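Gultelberg parcel depot opens its doors for Saturday-style sorting sessions

I've been moaning about the post in Gultelberg for so long that my neighbours cross the road, so you can imagine how pleased I was to hear that the town is getting its own parcel depot at last. It opened its doors in February, in the old dairy behind the bus station, and I went down for a nosey at nine in the morning with half the street (well, it felt like it).

Until now anything bigger than a letter went off to Entili first and came back to us whenever it fancied. My sister's birthday present did that trip twice! The new place is run by Tralliline, a small carrier that already looks after the villages up the valley, and it will cover 2,000 addresses to begin with.

Raelene Cosgrove, the depot manager, told me the first month is all about getting the rounds right. "We'd like people to ring us if something's late," she said. "Please don't just stew about it." I'm afraid I looked at my shoes. 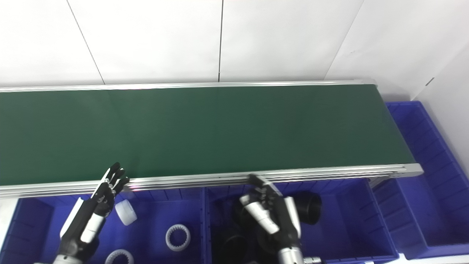

Collections are the bit I'm keenest on, as I'm never in when the van comes. You'll be able to pick up your own parcel until 8pm, with a card or a code on your phone, and they'll keep it for a week. The sorting side has a long green belt with blue plastic bins by it, all very clean against the white tiles, and I could have stayed there nattering till lunch. Jalen Tran, who drives the hill round, reckons the farms will notice the change first.

Parking is free for twenty minutes. Bring some ID with your address on it, and go in by the side door, not the yard.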